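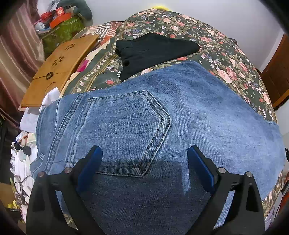

Blue jeans on the bed, spread across the cover.

I fold 17 things on a normal laundry night and I don't think about a single one. Jeans are where I'd bet against the machines. The denim is stiff at the seams and floppy everywhere else, and the pockets bunch up however they like.

My sister-in-law swears we'll all have a folding robot by May. I gave her three years, and I was being nice!

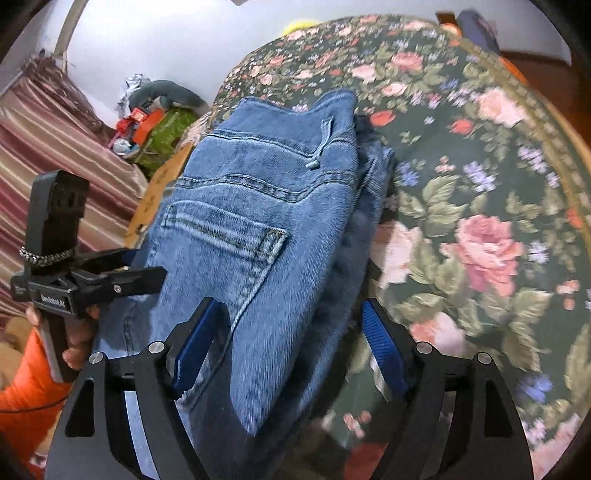
Two grippers might get you further than one — I can't fold pants one-handed either — but a bed isn't a factory table. It's soft, it's curved, and mine always has other stuff piled on it. Show me 100 pairs in a row on a bed like that and I'll happily hand over the basket. Until then I'm folding my own.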